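Whites going grey, what am I doing wrong?

fraser_moor
28 October 2022
We moved in July and every white thing I own has gone a sort of dishwater colour. Same powder, same 40 wash. The only change is the water, very hard here. I've tried soda crystals twice and can't say I'm thrilled!

tilly_pegs
You're overloading it, I bet. Half a drum for whites, and no fabric softener (it builds up something rotten).
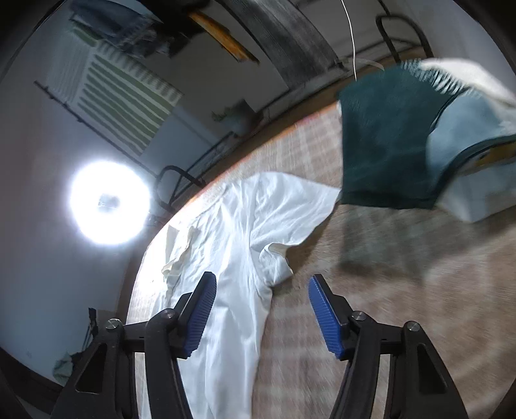

White tee on the floor, creases and all

fraser_moor
I don't use softener, and my drum's never more than half full!

Ognjen K
Disagree with tilly, sorry. With hard water you need more powder, simple as that. I soak mine overnight with oxygen bleach and they come up lovely.

tilly_pegs
More powder just leaves more gunk behind, Ognjen. Mine was awful until I cut down.

Ognjen K
Is your water hard though?

tilly_pegs
...no. Fairly soft. Still think I'm right about the softener.

fraser_moor
Right, soaking a load tonight, will report back.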